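Section 7. Your First Bench Chore in the Practice Room

Hi again! If you've made it through Section 6 you have the software installed, the license sorted out and a practice room that opens without an error message. Good. I'm Delyth Rees, I wrote most of the Nuria guide, and this is the section I get the most mail about, so I've redone it from scratch (last revised Feb 9, 2019).

People come to Nuria with one big question, and it's usually some version of "can this thing do my chores yet?" I'll give you my own answer as we go. Short version: some of them, on a good day, if you set the table for it.

Before you start

You'll need the Poltness room file loaded and the Serness arm picked in the arm menu. Have a notepad handy too. I know, paper! But you will be changing little numbers and you will forget what they were.

CAUTION: Everything in this section runs in simulation. Do not send a program from this section to a real arm. The real-arm checks are in Section 11 and they are there to protect your fingers.

Setting up the job

1. Open the room and press Reset. The arm goes back to its start pose and the small block goes back to its spot on the table.

2. Click the block once to select it. Make sure you've got the block and not the green part on top or the thin rod lying across it. They're separate items in the list, and I still click the wrong one.

3. Open the Grip panel and choose Top Down. Side grips are fun but leave them for later.

4. Set the hover height. Start with the default. The fingers should come to a stop above the work with a little air in between.

5. Press Step, and keep pressing it until the status line says Hover.
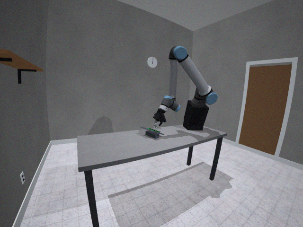

6. Orbit your view so you're looking at the fingers from at least two sides. From one side almost any grip looks lined up. I've lost whole afternoons to this one!

7. If the fingers are off to one side, nudge them with the arrow keys. Hold Shift for smaller nudges. Write down what you changed (there's the notepad).

NOTE: The clock on the wall is part of the room model and has nothing to do with your run time. Use the timer in the status line.

Why we begin with something this small

Armelle Mallet, who built the room with me, wanted the first lesson to be folding a towel. We tried it. A towel is a terrible first lesson. It has a new shape every time you touch it, and the arm has to guess where the corners went. A block stays a block, so if the grip fails you have a fair chance of finding out why.

That's pretty much my view of household robots in general, by the way. Picking up one hard thing from a known spot is work machines can do all day long. Shops have been doing it for years and it's nice, boring, useful stuff. Clearing a kitchen table after dinner is another animal. Every item is different, half of them are leaning on each other, and somebody moved the chair.

The rod in this exercise is a small taste of that trouble. It lies diagonally and it sticks out past both ends of the block, so you can't treat the whole thing as one tidy box. You and I would see that and reach around it without a thought. The arm needs to be told.

Running the approach

8. Open the Keep Clear panel and add the rod. Leave the margin alone for your first try.

9. Set the speed slider to Slow. Please do this even if you're impatient (I am).

10. Press Run to Hover and watch the elbow as well as the fingers. If the elbow swings somewhere silly, press Stop, then Reset, and pick the other elbow option in the arm menu.
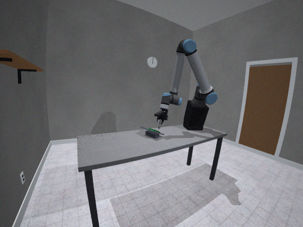

11. When you like the hover, press Save Pose and give it a name you'll recognize in April. "Test2final" is not that name.

12. Press Lower. Watch the contact light in the status line. Green means both fingers report contact, yellow means just one does.

13. On yellow, press Raise, go back to step 7 and nudge again. Two or three rounds of this is normal.

CAUTION: Don't fix a yellow light by turning up the grip force. You'll get a green light and a bad habit.

Letting it repeat

14. In the Repeat panel, type 500 and switch on Small Shifts. This moves the block a tiny bit before each try.

15. Go make coffee.

My first saved pose got 569 good tries out of 681, back when I was typing in odd numbers just to see what happened. I was thrilled, and then I pictured a dishwasher that drops that many plates. So keep your notes, tweak the hover, and run it again.

If the program freezes partway through the repeats, close the Fajardo viewer window first and then restart Nuria. Your saved poses will still be there. Gripping the rod by itself is covered in Section 8.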